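Urkumora carton handling kit: second progress report
Prepared for the grant office by Kerstin Nyberg, Clakstead site
2022-10-05

1. Status
We are in the middle of the review period. The Vovari simulation package that comes with the kit is installed and running. The physical arm has not been delivered. Everything in this report therefore rests on simulated work, and I would ask that it be read that way.

2. What the seller claims
The Urkumora brochure promises "reliable handling of open cartons from day one." I asked in March what "reliable" meant and got a slide deck. The quoted setup time also leaves out the work of matching the carton models to our own stock, which took one technician most of a month.

3. Results so far
We ran 1611 simulated attempts. The package scored 264 of them as failed grips. A further 163 were scored as good, but on replay the carton had tilted far enough that I would not want product in it. The seller counts those as passes. We do not.

Simulated cardboard is also kinder than the real thing. Our cartons sag and come in with crushed corners, and none of that is modeled. Marulanda, who supplied the carton models, say softer walls can be added for a fee.

Renders from the current carton task, two-finger gripper on a wood surface:

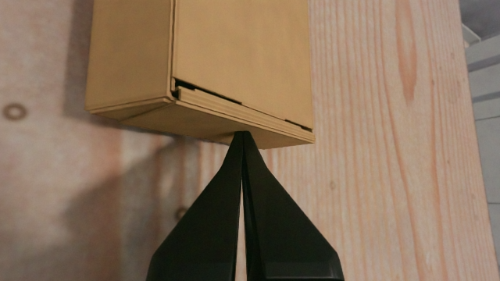
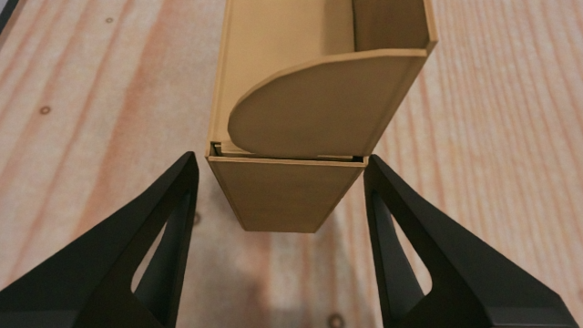
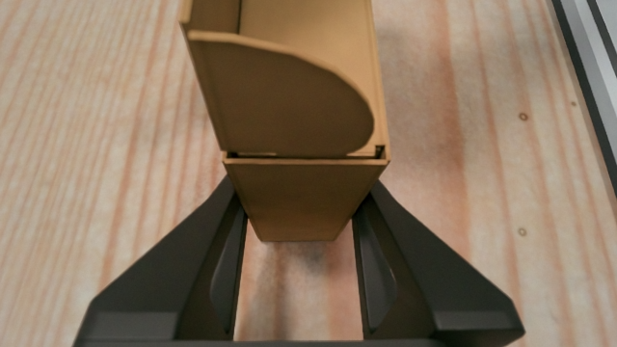 4. Spending
License and training are paid. The arm deposit is on hold until we have a delivery date in writing.

5. Next period
Repeat the task with 200 attempts per carton size, using our own pass mark. Get a price for the softer wall models. I do not recommend releasing the second payment before the kit has lifted a real carton at Clakstead with one of our own people watching.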